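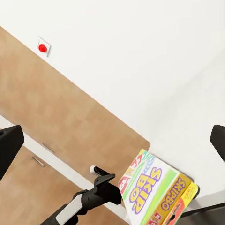 *Simulated arm view with the Skip-Bo box.*

# Forkley

Simulated episodes for a two-gripper build put together in the Plernolari shared workshop. The task is moving tabletop items to and from a tray.

## Contents

- 60 episodes, 15 held out for testing
- Rendered views only - no footage from the real arms
- Gripper state saved with every step

## Known problems

Grasps on flat boxes slip when the fingers close at an angle. Version 2 raises the friction setting, so don't mix it with older files.

## Desk view

The wider view has the tray with the Monopoly box in it, and the Skip-Bo box and ball beside it. 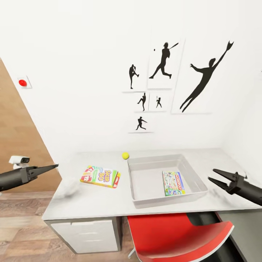
Trekico wrote in issue 26 that the ball should get its own split, as it rolls off before the fingers close. That split is planned for October.

## Use

Free for hobby and class work. Keep this file with any copy.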